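The second-hand furniture people at Stotari have moved into one big white room behind the old Najafi building, and I went over on Sunday for a chat with the woman who picks the pieces. I'd meant to stay an hour. You can guess how that went!

Her first love is hallways. "People spend a fortune on the lounge and then dump their coats on a chair," she told me, and I kept very quiet (my own chair is buried). She reckons she gets more questions about coat stands than anything else in the place.

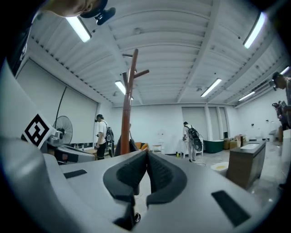

Coat racks are a funny thing to have strong feelings about, but she has plenty. "Wood, tall, and pegs you can reach without hunting for them," she said. The reddish-brown one standing out in the middle of the floor is her favourite colour for timber, and with its short pegs branching near the top it looks a bit like a young tree, especially against all those white walls. She wanted 200 dollars for one like it when she started out. "Nobody bought it, so I learned about pricing."

I asked what goes beside one. Something small and low, she said, for keys and mail, and she'd rather you mixed the materials than matched them. "Glass is good, wire is good. If it all came from the same catalogue I get bored."

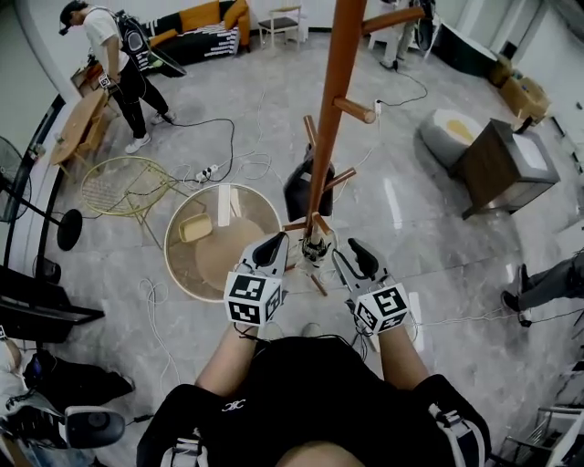 The coat rack with a glass-topped side table and a yellow wire-mesh stool.

And colour? "One yellow thing, at least. Orange if you're brave." She told me her own hallway has five hooks and a bench, and she's been meaning to paint the bench for nine years.

I left without a coat rack, but I did measure the spot by my front door when I got home.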